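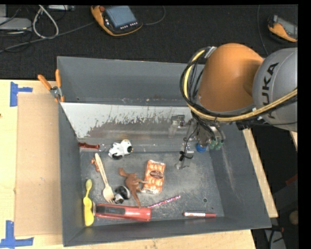
KUKA arm over the test bin, mixed items

Bin picking: wall collisions on items near the back edge

Asked by Tetteh Nartey

Shared workshop, secondhand KUKA arm, steel-gray bin with sloped sides clamped to a wood table. Picks in the middle of the floor are fine. Anything within 20 mm of the back wall either gets skipped by the planner or the gripper touches the wall and the arm stops on a torque fault. Approach is straight down, tool Z vertical. Already tried cutting approach speed. Same fault. Is this a calibration problem or do I need a narrower gripper?

2 answers

Mhairi Crichton
Check the bin model first. If you entered it as a plain box, the planner has no idea the sides slope. Measure the inside at the rim and at the floor, build the collision mesh from both, and pad it by 5 mm. Then allow the approach to tilt away from the nearest wall, in steps, and take the first pose that clears. Ours needed almost 20 degrees at the corners. Also confirm the gripper mesh includes fittings and hoses. Mine left them out until August and the log was full of error 715, which was our own code for "contact before grasp."

Re-touch the table frame if the bin has been moved. Tape marks drift.

Themba Mahlangu
had the same thing, just put a block of foam along the back wall so nothing lands there

Comment from Tetteh Nartey: Bin was modeled as a box. Redoing the mesh Thursday.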